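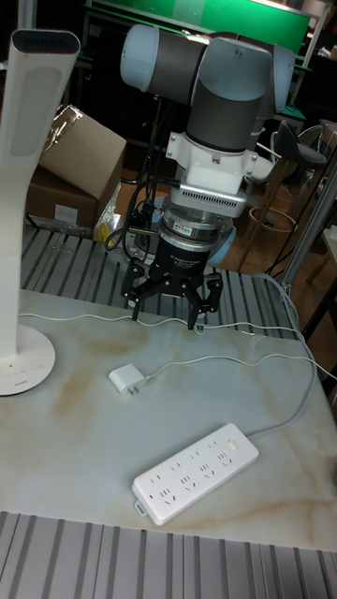
*Power strip with round switch, two-prong adapter and white lamp on the marble-pattern top.*

## Udstead tabletop power set

The Udstead set supplies a lamp and small chargers on a single work surface. It is sold for desks and benches where the wall outlet sits behind the furniture.

**Supplied parts**

- Power strip, white, multi-pin outlets in a row, gray cord
- Adapter, white, two flat prongs, thin white cable
- Installation sheet

The lamp is listed separately under Trurkero.

**Placement**

Lay the strip flat with the switch facing up. Route the gray cord toward the back edge of the table and keep it clear of the lamp base. The cord leaves the strip at one end; allow 90 mm there before the first bend. Thin cables may cross the surface but should not pass under the strip.

**Ordering**

The strip and adapter ship together. Cartons hold 6 sets. Lead time is some 2 weeks, longer in August. Replacement adapters can be ordered singly. Check the outlet pattern against your plugs before ordering; travel converters are not included.

Technical contact: Mercy Kariuki, Udstead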